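Budgeting for a second arm: what the spreadsheet missed

Posted 15 April 2021
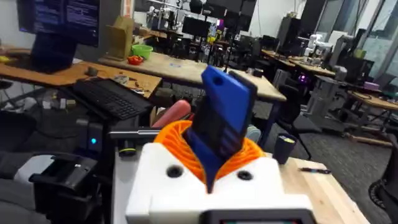 Where the money went last time

When we bought the first arm, the quote from Enex covered the arm, the controller and a day of commissioning. I put those three lines into the request, added a bit for cables and sent it off. It was approved in February and overspent before the summer. The arm itself came in on price. The overspend was all in things that bolt to it, sit under it or plug into the same wall.

I am now writing the request for the next one, so I went back through the invoices. There were 94 of them. 26 were for the arm and its controller, including spares and shipping. The rest were for everything else, and most were small enough that I had signed them without thinking.

Grippers

We print our own gripper bodies. The material cost is low and I used to enter it as nil, which was wrong. A printed body needs inserts, fasteners, a motor, a cable that survives being bent all day, and somebody's time to assemble it. Guido Galli keeps a build sheet for each version and his assembly time is consistent enough to budget from. I have used his figure without rounding it down.

Fingers and pads are consumables. They belong on the running costs line with filament and tape, and should be ordered in batches. Last year I bought them one at a time and paid carriage on each order.

I also priced a bought gripper from Dondatmont. It is better made than ours and would save the assembly hours. It also has a fixed finger pattern, and we change ours too often for that to pay. If your parts never change, buy one.

Tables

The existing arms work over ordinary wooden tables, and the test objects are household things: a plastic bowl, a cup, a pen. This keeps the objects budget close to nothing. The tables are another matter. A desk that is perfectly good for a keyboard and monitor will move when an arm stops quickly on it, and then your calibration is off. Abdelilah Nasr wants a proper steel frame for the new arm. I have priced the frame and also a pair of braces for a desk we already own. The braces are in the request and the frame is listed as an option. He has seen this and does not agree.

Measure the floor space with the arm at full reach and with a chair pulled out at the next desk. I measured it with the chair pushed in.

Power, network, screens

Each station needs its own computer and at least one monitor. Ours came from the general IT pool last time, so they did not show up in the project costs, and then the pool ran out. They are in this time at full price. So is a switch, and 2 extra sockets, which the electrician will not fit for less than his minimum charge.

Lead times

Enex quote 9 weeks for the arm. The wrist mount from Kulta takes longer than that, so it has to be ordered first, before the arm is approved. Arturo Grasso in purchasing will allow this if the mount fits the arms we already have. It does, and I have attached the drawing to the order.

The Huenchumán controller card is the one item I cannot get a firm date for. If it slips, the arm can run from the old controller on alternate days, and I have written the schedule on that basis.

Contingency

The last request had none. This one has a line for it, kept separate from spares so that it does not get spent on spares. Cosimo Greco has asked what it is for. I have sent him the invoices.

Still to do: insurance value, disposal of the old mount, and a second quote for the braces. Elango Iyer thinks he can get them made in the workshop downstairs, but I need a price in writing before I can take the outside quote off the sheet.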